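旅行記を読みながら「地図ノート」をつける方法

2010年1月29日

前に読書ノートの話をちょっと書いたら、旅行記のときはどうしてるの、という質問をもらったので、今日はその話です。長いです。お茶でもいれてから読んでください。

わたし、旅行記が大好きなんですけど、昔は途中で迷子になってばかりいました。主人公がいま川の上流にいるのか下流にいるのか、さっき出た町にまた戻ってきたのか、読んでいるうちにわからなくなるんです。で、巻頭の地図を見ると、肝心の村が載っていない! あれは本当にがっかりしますよね。それで自分で描くことにしたのが地図ノートの始まりで、いまでは描くほうが楽しくなって、読む速度がすっかり落ちました。

用意するもの

・読みたい旅行記(最初は薄めのもの)
・方眼か無地のノート
・鉛筆と消しゴム
・色ペンを2色
・地図帳か地球儀
・付箋

ノートはBirkellの方眼を使っています。紙が少しクリーム色で、鉛筆で描いた線が目に優しいんです。ただ、万年筆だと裏に抜けます。万年筆派の人は別のを探してください。色ペンはSachdevaの細字で、赤と青。赤が「歩いた道」、青が「水」。色を増やしたくなる気持ちはよくわかるんですが(わたしも一度、茶色と緑と紫を買い足しました)、凡例を見ないと自分でも読めない地図になります。

手順1 まず最初の章をふつうに読む

いきなり描き始めないでください。第1章はだいたい出発前の準備とか、資金集めとか、船酔いの話で、地図に描くことがほとんどありません。ここはノートを閉じて、ソファに寝転がって読みます。地名が出てきたら、ページに付箋だけ貼っておきましょう。

付箋は小さく切って使います。大きいまま貼ると本がひらひらして、鞄の中で折れるんですよね。図書館の本に貼ったら、返す前に必ず全部はがすこと。糊が残ることがあるので、わたしは図書館の本のときは、細く切った紙を挟むだけにしています。

手順2 地名の一覧を作る

第2章あたりから、出てきた地名をノートの左ページに上から順に書いていきます。横にページ番号。それだけです。感想は書かない。感想まで書こうとすると、一覧が縦に伸びなくて、あとで探すのが大変になります。

どれくらいの量になるかというと、去年の8月から読み始めた三巻本の大河紀行では、最後まで拾ったら2,233件になりました。同じ町が何度も出てくるのも全部入れた数です。さすがにこれはやりすぎで、腱鞘炎になりかけました。ふつうの文庫本一冊なら、初めて出てきたときだけ書けば十分です。

手順3 現在の地名と突き合わせる

ここがいちばん時間のかかるところで、いちばん面白いところでもあります。古い旅行記だと、町の名前が変わっていたり、国ごと変わっていたりします。訳者が英語読みで書いていることもあれば、現地の読みに直していることもある。地図帳の索引で引いて、なかったら別の読みで引いて、それでもなければ前後の町から見当をつけます。「川を下って三日」みたいな記述が、意外と頼りになるんです。

地図帳だけでもできますが、わたしは地球儀も手の届くところに置いています。大陸をまたぐような話だと、平らな地図では距離の感覚がつかめないので。指でたどってみると、こんなに遠回りしたのか! と声が出ます。本とノートを広げる場所と地球儀の場所が隣どうしだと、立ったり座ったりしなくてすみます。
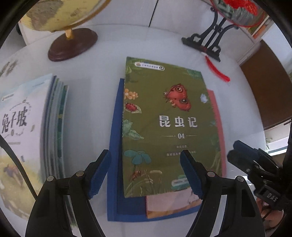
見つからない地名は調べ続けずに、さっさと飛ばして次を読むべきだ、というのがDirceu Damascenoの意見です。メールでそう書いてきました。後ろの章で著者が同じ場所をもう一度通ることが多いし、そのときのほうが説明がくわしいから、と。わたしはつい索引にかじりついてしまうほうなので、これには反省しました。いまは5分探してだめなら「?」をつけて先に進みます。

「?」をつけた地名は、一冊読み終わってからまとめて調べます。前回は22か所残っていて、そのうち11か所は読み返しただけで場所の見当がつきました。残りは古い地図が必要でした。

手順4 右ページに地図を描く

さあ、描きます。左ページの一覧を見ながら、右ページに位置関係を写していきましょう。海岸線を正確に描こうとしないこと。最初に海岸線から入ると、半島のぎざぎざで一晩終わります。

順番はこうです。

(1)出発地と到着地を鉛筆の点で打つ
(2)途中の大きな町を打つ
(3)青で川と海を、ざっくり一本線で入れる
(4)赤で歩いた道をつなぐ
(5)地名を書き込む

地名を最後に書くのは、先に書くと文字が道の邪魔になるからです。わたしは一冊目でこれをやって、赤い線が町の名前を串刺しにしている、なんだか痛そうな地図ができました。

縮尺は気にしなくて大丈夫。ただ、著者がひとつの町に何章も使っているときは、その町だけ別のページに大きく描きます。市場がどこで、宿がどこで、著者が財布をすられた橋がどこか。こういう細かい地図のほうが、あとで見返すと楽しいです。

手順5 日付を入れる

日記形式の旅行記なら、赤い線のところどころに月日を小さく書き入れます。これをやると、著者がどこで足止めされたかが一目でわかります。文章だとさらっと「数週間の滞在ののち」と書いてあるのに、地図に日付を入れてみたら夏がまるごと消えていた、なんてことも。病気だったのか、お金がなかったのか、恋をしていたのか。想像がはかどります。

日付が書いていない本は、季節の手がかりを拾います。雪、収穫、渡り鳥、お祭り。合っているかどうかはわからないので、これは鉛筆のまま残しておきます。

よくあるつまずき

・ノートの端まで来てしまった
西へ西へと進む旅で、左端にぶつかるやつです。紙を継ぎ足すときは、裏からテープで留めると表に書けます。最初にざっと到着地を確認しておけば防げるんですが、わたしは結末を知りたくないので、毎回継ぎ足しています。

・東西が逆になった
南半球の本でよくやりました。太陽が北を通るので、「太陽を背に歩いた」を読んで逆に描いてしまうんです。ページの上に大きく「N」と書いておきましょう。

・著者がうそをついている気がする
あります! 一日で進める距離じゃないだろう、という行程、けっこう出てきます。わたしは赤の点線にしています。

どんな本から始めるか

最初は、移動がはっきりしていて、地名が多すぎない本がいいです。鉄道旅行ものは駅の順番が決まっているので、とても描きやすい。逆に砂漠や海の旅は目印が少なくて、初めての人にはつらいかもしれません。

古い本を探すなら、わたしはRellenikという通販の古書店をよく使います。状態の説明が細かくて、「巻末地図欠」とちゃんと書いてくれるのが助かるんです。欠けている本は安いので、どうせ自分で描くし、と、むしろそっちを選ぶこともあります。

Gus Lindgrenからは、七つの章だけの短い徒歩旅行記を薦めてもらいました。章ごとに一枚ずつ描いて、全部で7枚。端をそろえて並べたらちゃんとつながって、すごくうれしかったです。書名を載せたいんですけど、いま人に貸していて正確な題が思い出せません。戻ってきたら追記しますね。

次は島の本を描くときの話を書くつもりです。島は島で、海のほうが紙の大半を占めてしまうという悩みがあって、青のペンがすぐなくなります。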